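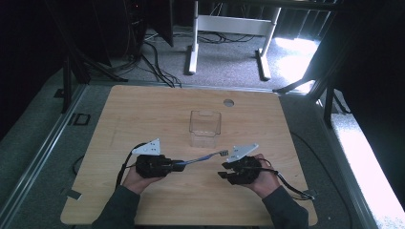

Slide 2. Cable management is the part of fitting out a room that gets done last, by whoever is still in the building. I have been that person for 10 years, at Pemholm and then at Nosness, and I have opinions. Start with the grommet. A desk grommet is a round hole with a cover, and its one job is to take a cable down through the table. Look at the far side of this tabletop: there it is, gray cover and all. Now look at the two black cables in the foreground, one of them going over the edge on the left. Pause for the laugh. If there is no laugh, move on briskly.

Slide 3. The floor. Point to the black tangle behind the desk frame. Every office has one of these, and every office believes it is temporary. At Pamumcombe we pulled up a tangle that had been temporary for over 10 years. There were 36 cables in it. Two were in use. One of those was charging a phone that had been reported lost in June.

(Endang Pelupessy was on her knees for most of that job and would like it mentioned. Mention it.)

Slide 4. Carpet. Speckled gray carpet hides crumbs, staples and coffee. It does not hide a black cable. Ask who has tripped on one this year. It is Monday, January 10, 2022, so anybody who puts a hand up has been quick about it.

Slide 5. Money. The quote from Gunawan for trays and sleeves came to $800 for the whole room. People go quiet at this number, then go back to a room where they have spent more than that on chairs they don't like. Don't say the chairs line if the Nosness people are in the front row.

Slide 6. What to do on a Tuesday afternoon with no budget:

Unplug one thing. Wait. If no one shouts, coil it and label it.
Run what's left along the crossbar of the desk – it's a straight bar at a handy height and it's already paid for.
Use hook-and-loop ties. Zip ties are for people who never plan to change their minds.
Put the cable through the hole.

Go back to slide 2 and leave it up during questions. Somebody will ask about wireless. Let Endang take that one.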